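Wovstead Gadget Club
Minutes of the general meeting, 2019-02-02

In the chair: Homa Yazdani
Minutes taken by: Rostam Nazari
Also present: Golshifteh Naseri, Yasaman Ghaffari, Adel Ait Brahim, and members as signed in

1. Minutes of the previous meeting

Approved with one correction. Under item 4, "the battery lasts two days" should read "the maker says the battery lasts two days." The correction was requested by the person who had been carrying the phone.

2. The Sedotness folding phone

Adel had the loan unit for review and gave his report. The phone opens into a small tablet and shuts with a click he described as expensive. He had used it as his only phone, with his own SIM, and kept notes.

The screen is good when it is flat and facing you. From the side the crease shows, and on a white web page it shows from the front as well. The maker's leaflet says the crease "disappears in daily use." Adel said he uses his phone daily and it had not gone anywhere. Homa asked if he had stopped noticing it. He said he had for a while, then he read a long article on the train and noticed it again.

Battery: it got him to the evening, with the charger at supper. He didn't think this was bad for the size of the screen. Yasaman thought it was bad for the price.

Apps: most of the ones he tried open on the outer screen and carry over to the inner one. His bank's app closes itself. The calendar comes up stretched.

Yasaman asked what the phone is for. Adel said maps, and reading, and showing pictures to his mother. Yasaman said a cheap tablet does all of that and stays flat. Adel agreed but said it doesn't go in a coat. There was some back and forth about coats, not minuted.

Agreed: Adel to write up the review for the club page at no more than 800 words, with the crease in the first paragraph. No score to be given until he has had a reply from Sedotness about the bank app.

3. Claims about camera resolution

Golshifteh had gone through the launch material for the new Statcombe handset, which is sold on a 51 megapixel rear camera. She passed around prints made at the same size from the Statcombe and from her own older phone.

Her finding was that in daylight she could tell them apart if she put her nose to the paper. Indoors she couldn't, and two members picked the older phone as the better one. By default the Statcombe merges its pixels and saves a much smaller file. The full setting is three menus down and turns off night mode and zoom. So the number on the box describes a picture most buyers will never take.

Rostam asked if this was unfair, as the merging is there to cut noise. Golshifteh said the merging was fine and she would have no complaint if the box said so. She also pointed out that the sample photo in the brochure has very small print under it which reads "image simulated."

Homa said she would like the club to stop repeating makers' numbers in its own headlines. Objection from Adel, who said people search for them. Put to a show of hands and carried.
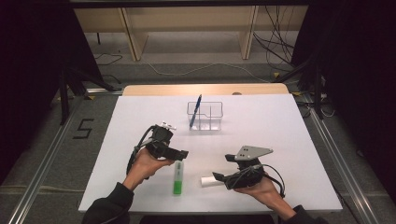 4. Workshop on phone grips and mounts

Yasaman reported on plans for the April workshop. The idea is to try out hand grips, clip-on mounts and tripods for phone video, and to find out which ones do anything a steady pair of hands can't. She is doubtful about most of them. Her main worry is cables. Anything held in the hand with a lead coming off it, like the two black grippers with their cables looping away on either side, has to be tried with the lead attached, and product photos generally leave the lead out. She wants every grip tested plugged in and unplugged, by the same person, walking the same stretch of hallway.

Adel asked about the motorized mounts. Yasaman said the club could borrow one from Van der Merwe, the camera shop, but the shop would want it mentioned. Homa said it could be mentioned in the list of equipment and nowhere else. Yasaman to tell them so before accepting it.

Golshifteh offered to edit the clips with the stabilizing software turned off. It was noted that several phones don't let you turn it off, or say they have and carry on anyway. Those phones to be listed separately.

5. Trade-in offers

Brief report from Rostam. The Statcombe store is advertising "up to 1,000" in credit for an old phone against the new one. He took in his own handset, which has a clean screen and the original charger, and was offered 51. He asked which model would get the full amount and was told it depended. He asked what it depended on and was given a card with a web address. The page at that address shows the same advertisement.

Yasaman said that "up to" should be read as "not." Homa asked that this be put more politely on the club page.

Agreed: members who have had a trade-in quote to send Rostam the model, the condition and the amount offered. He will print the list without comment.

6. Software updates

Held over from last time. The question was whether the club should recommend phones on the strength of promised updates. Adel in favor, if the promise is in writing. Golshifteh against, as her last phone had it in writing and received one update, which moved the clock to the other side of the screen. No agreement reached. Held over again.

7. Other business

The projector still turns pictures green on the left side. Homa will try another cable before anyone talks about buying a new one.

Loan units must come back with their boxes. The Sedotness box is missing its inner tray, and Adel will look at home.

Rostam asked for someone else to take the minutes next time. Golshifteh said she would do it if she could type them on a real keyboard. Agreed.

Meeting closed.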